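October, late, kitchen table

Spent the evening on robots again, and I blame Roel Van Dijk. He sent me another batch of links with "you'll be eating your words by spring" typed at the top. He has been saying by spring since I met him. I told him I would read everything and write down what I thought before I went to bed, so that I can't pretend later to have been wiser than I was.

What I did by hand today, for comparison: emptied the dishwasher, wiped down the stove, got the wet towels off the bathroom floor, took the recycling out past two doors with my arms full, and fixed the closet door that has been sticking at home for weeks. At the shop I restocked the screw bins and swept. None of it was hard. I had the radio on and couldn't tell you now what order I did it in.

The doors are what I keep coming back to. With the recycling I got the back door with my elbow and the outside one with my hip, and I didn't set the box down once. Roel's links had a lot of doors in them, most of them in simulation. He thinks this proves his point. I think it proves mine, if a white door still has to be a whole field of study.

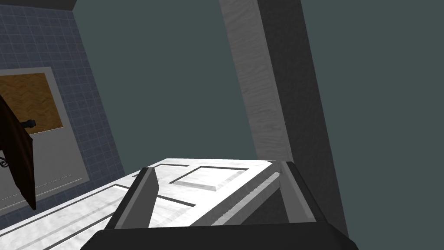
One of Roel's simulated ones. Gripper on the edge of the door, blue-gray tile off to the left.

I looked at that one longer than the rest. The grip goes right over the thickness of the door, one finger each side, and I'll admit that's a fair way to take hold of a slab. I'd do it myself if the knob came off. But a hold is only the start of a chore. My closet door sticks in damp weather and you have to lift while you pull, and I'd like to know where they put the damp weather.

Called Oi-ling Hsieh about it after supper. She did a stretch at the Pallinov warehouse and she's more patient with this stuff than I am. Her view is that you practice in the computer so you can get the thing wrong 1082 times without paying for a new door. Fine. I can see that. I asked her what number of goes out of 100 she'd want it to get right before she let it in her own house, and she said all of them if the cat was home.

She also said the machines at Destholm were good at one thing each and stood idle the minute a box came in crushed. Somebody always had to walk over. That matches what I've seen. When Kusum and I priced help for the shop, the Wu salesman talked for 25 minutes and I asked him if it could sweep under the bench. He said that was on the way.

So, for the record, Roel: I believe one of them could open a door it had been practicing on. I don't believe it could do my ten minutes with the towels and the recycling, and I won't until it does it in my hallway with the rug bunched up.

Closet is sticking again, by the way. Need to take the plane to the top edge tomorrow. Also out of dish soap.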